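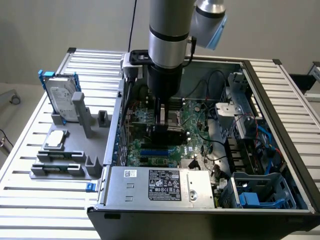
Declan Bickerstaff wrote in to say that a grown adult with a screwdriver can strip an old desktop in the time it takes us to boot the arm, so why bother? Fair enough, Declan! I've thought about that one a lot since June, mostly while sweeping up screws.

My answer is that I don't care about the time. I care that the parts come out and go back in the same way every time, and that I learn something while it happens (usually that I got a number wrong). We printed the gray parts fixture 4 times before I liked it. The drive stands up at the back, the memory lies down in its grooves, and I could talk about those grooves all evening if you let me.

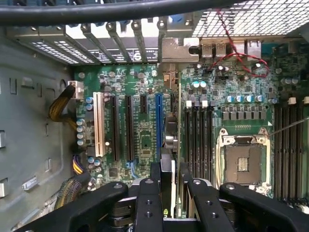 Birkett Shared Workshop, Robot Bench Team

Now look at how tight it gets in there. Four black memory slots side by side, a second bank off to the right, a bare socket with its pins showing, and big black fingers in the middle of it all holding one thin part. My own hands hate that kind of space. I've spent $259 of my own money on this bench, and I'd spend it again on getting the fingers slimmer.

Clive Lambert thinks we should buy a finished kit and get on with it. I love Clive, but no! A kit would teach me how to open a box. If you're anywhere near Mistville and you have a dead tower in the closet, bring it over, we have room for 17 more.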